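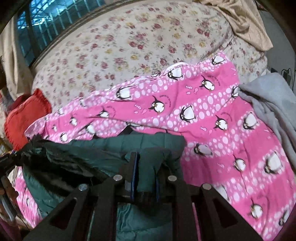
kessel_ore: Disagree with the first post. Roltero 62 does not corrupt the world save. It drops any block entity whose ID isn't registered when the chunk loads, and the smelter IDs were renamed in June. The save is fine until you let it write.

Manju Pandey: Same result either way for a player. I loaded my server world with Roltero 62 and Bundgaard installed and lost 3,117 items out of smelter inventories. If the mod renames an ID it should ship a remap table.

kessel_ore: It does ship one. It only runs if Bundgaard loads after Roltero. Check your load order in the log.
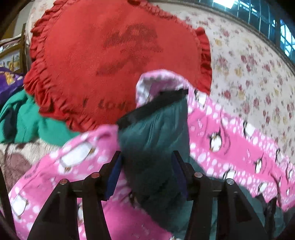 Steps that worked on my world (posted 6 August 2026)

1. Stop the server and copy the whole world folder.
2. In the Roltero config set remapLegacy to true. The default is false.
3. Set Bundgaard to load after Roltero.
4. Start once with no players and wait for the line "remap finished". Mine listed 2,021 entries.
5. Stop, set remapLegacy back to false, start again.

drillbit: Step 5 isn't needed. The flag is ignored after the first pass.

kessel_ore: Ignored for old chunks, yes. It still scans every new one — 25 ms per chunk on my machine.

drillbit: I don't see that here. Are you running Drurkmont for terrain? It forces a second load on each chunk.

kessel_ore: Yes, Drurkmont. I'll test without it.

Manju Pandey: Restored the backup and followed the list. Smelters are back with contents. The pipes from Bremimness still show as missing, same ID format as before the rename. Is there a table for those?

drillbit: No. Bremimness has to add its own. Leave those chunks unloaded for now.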